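Chapter 5
Inventory and the Cost of Goods Sold

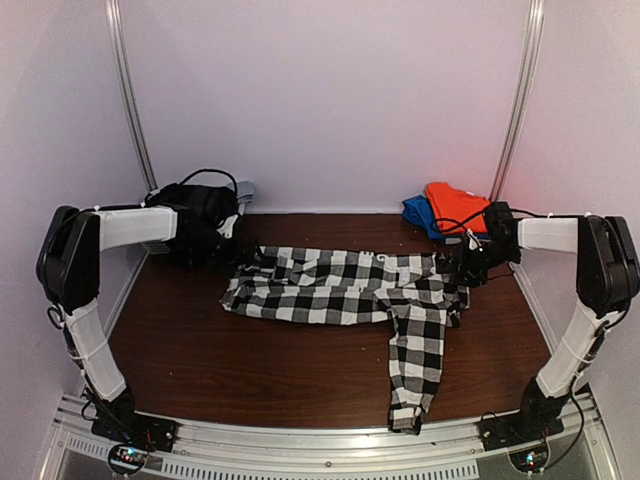 Figure 5.1 A plaid long-sleeved shirt on a work table.

Last updated 4th January

A business that sells goods has to answer two questions at the end of every period. What did the goods it sold cost, and what are the goods it still holds worth? The first answer goes on the income statement. The second goes on the balance sheet. An error in one causes an error in the other, so we treat them together.

Take Ustdale, a clothing wholesaler. It opens July with 641 shirts bought at $5 each. During the month it buys 2000 more at $6 each. At the end of the month some are sold and the rest are on the shelf. The shirts are all alike, and no one recorded which batch each sale came from. The bookkeeper, Ermira Tomić, must pick a rule for assigning cost and then stick to it.

Under first-in, first-out (FIFO), the $5 shirts are treated as sold first. Under weighted average, every shirt carries the same blended cost. When prices are rising, FIFO gives the lower cost of goods sold and the higher profit. The cash paid to suppliers is the same either way.

Section 5.1 covers what belongs in inventory cost, including freight and import duty. Section 5.2 works through both methods using the Ustdale figures. Section 5.3 deals with goods that have lost value and must be written down. The case at the end of the chapter, Skurnholm v. Mac Carthaigh, concerns a disputed stock count at the sale of a business.

Before you begin, review the matching principle in Chapter 2.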